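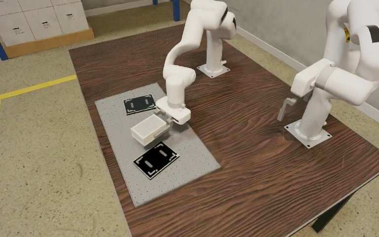 Figure 3. Tip rack held between the two black pads on the perforated plate.

Section 3: Running the Imbridge Demonstration on an Open Day

Visitors love this one, and we hope you will too! The Plukau routine moves a tip rack between the marked pads, and it's slow enough that people at the back can follow along and still ask questions. Please read the whole section once before your guests arrive, even if you helped out in May.

1. Check that both pads sit flat on the plate with their white corner markings facing up.
2. Open Clandirer and load the routine named Open Day. Leave the speed at 60 percent.
3. Run the routine twice with the room empty of guests, watching the wrist as it comes down over the plate.

NOTE: If the rack lands outside the corner markings, stop and repeat the pad alignment in Section 2.

4. Bring your group in – 14 people is a comfortable number – and ask them to stay on the far side of the yellow floor tape.

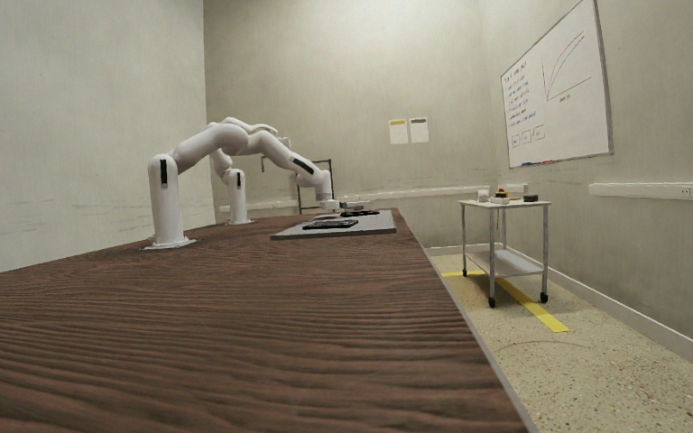
5. Say hello, explain what the arms are going to do, and let everyone get settled before you press Start. Tharushi Biswas likes to tell her groups where the rack will end up, so they know where to look.
6. When the cycle finishes, press Hold, and only then take questions near the table.

CAUTION: Never reach over the plate while a routine is loaded, even when both arms are still. A paused arm can resume without a sound.

7. After the last group, send both arms to Park and close Clandirer.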